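Workshop notebook, dyeing bench
Feb 9, 2024

Second trial of the madder bath on the Urner wool. The first trial in August gave a brown which I did not like, and in my notes from that time I did not write the temperature, so I could not repeat it or avoid it. This time I write everything.

Wool: one skein Urner and one skein Wallner, both scoured yesterday evening and left overnight in plain water. The Wallner is spun harder and takes more time to get wet through. Mordant is alum, same jar as before. I put the skeins in the alum while the water was cold and raised the heat slowly, then held it for one hour. No cream of tartar.

Madder: ground root from Fenari, the new bag. It smells more like earth than the old bag and the powder is finer. I tied it in a cotton cloth, but the powder still came out into the pot, and later I had to shake it from the wool. Next time a double cloth.

I kept the bath at 40 degrees for the first part. It is lower than the book says, but in August I believe I went too hot and the brown came from that. After 3 hours I took out the Urner skein. The color in the pot was a strong orange red. The Wallner stayed in until the bath was cold.

Rinsing: three times for the Urner, until the water was almost clear. For the Wallner I lost patience after the second rinse, so please somebody rinse it again before it goes with the white yarn.

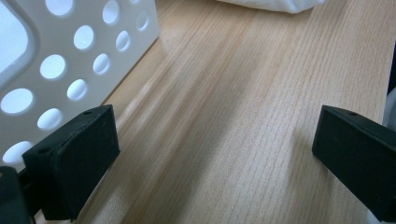 Elis Wynne read my August page and thinks the heat was maybe not guilty at all. Our tap water was changed to the other supply that summer, and it is possible that iron from the old pipe came in the bath, as very little iron is enough to make madder dull. Elis would like to see the same recipe once with tap water and once with rainwater, at the same temperature, before we decide anything.

I agree with this, and I am a little ashamed that I did not think about the water. Today was tap water also, so the question stays open. There is rainwater in the blue barrel, but it must be filtered first.

To do:
Cut 2 small samples of each skein, one for the window test and one for the book.
Ask Cirkatent if they can send the alum in a smaller package, the large one gets hard.
Keep the used madder in the cloth for a second, weaker bath on Monday.
Write the weight of the dry wool BEFORE the mordant. I forgot again.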